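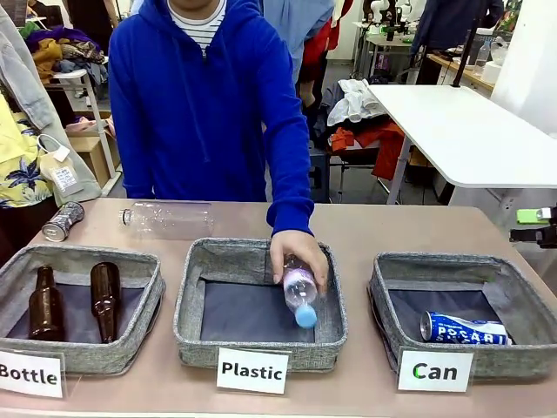 Oron Monthly, No. 38, page 11

Technician for the sorting cell, part time

Detex is looking for a person to take care of one sorting cell at our Jaston site. The cell is one arm with a black gripper and a table with three gray fabric baskets, for bottle, plastic and can. Your work is to set the table before each run, put every basket behind its card, and teach the arm its positions again when a basket has moved. You will also clean the gripper, change worn finger pads and write each fault in the log book.

You should have experience with small robot arms and be able to read a wiring drawing. A diploma is welcome but not required. We work in English, and simple English is enough.

The position is for eight months, beginning in January. Training of 56 hours is given by Sreekumar Pai and is paid in full. Work starts at 8 in the morning.

Please send a short letter and your CV to Fouad Boutros, Detex, Jaston. Kindly write which arms you have repaired.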